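How to Draw the Watershed of a Small River on a Paper Map

A watershed is all the land from which the rain runs down to one river. Many people who live near a river know its name and its bridges, but they do not know where its water comes from. With a topographic map and a pencil you can find this out in one evening. I learned it from Viorica Lazăr, who taught geography in Drunton when I moved here, and I still do it in the same order as she showed me.

I use the Trollus River for this page. It is a short river which passes Drunton on the west side and receives two creeks, the Safavi and the Trakum.

What you need

A topographic map with contour lines, a soft pencil, an eraser, a blue colored pencil and a red one. If you don't want to write on the map, put tracing paper over it and fix the corners with tape.

Step 1. Choose the outlet

The outlet is the point where you want to measure. It can be the mouth of the river, but it can also be a bridge or a dam. For the Trollus I take the old road bridge below Drunton. Mark it with a small circle. Everything you draw later must start and finish at this circle.

Step 2. Color the water

Follow the river upstream from the circle with the blue pencil. Then color each creek that joins it, and also the small ones that are printed with a broken line. Do not color streams that join below the outlet. On my first try I included one of these and had to erase half of the south side.

Step 3. Mark the high points

Look for the hilltops around the blue lines and put a small red X on each. Most maps print the height near the top. In my area the highest one is 182 meters and the lowest is 93 meters, so the hills are not impressive and you have to look carefully.

Step 4. Read the bends of the contour lines

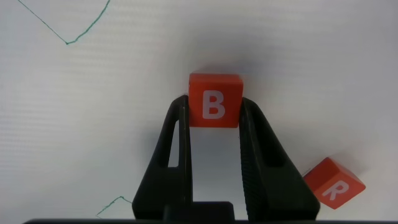
Where a contour line crosses a stream, it bends and makes a V, and the point of the V looks upstream, to the higher ground. On a ridge the V points downhill. Beginners often mix these two. If your map has north at the top and the stream flows south, a valley V stands like the two black fingers in the picture, with the wide part at the bottom and the narrow tips at the top. Check some of the numbers on the lines before you decide – if they become higher toward the inside of the V, you are on a ridge.

Step 5. Draw the boundary

Start at the circle and go up the slope with the soft pencil, crossing each contour line at a right angle. Connect the red marks along the ridges and come back down to the circle from the other side. The line must never cross a blue line, except at the outlet.

Step 6. Test it

Choose 5 places inside your line, and imagine a drop of rain on each. It should go downhill to the Trollus without crossing the boundary. Then do the same just outside. Near the Trakum I needed 2 corrections, both on flat fields where the contour lines are far apart. In such places a walk after heavy rain helps more than the map, and you can look at which side of the road the ditch water goes.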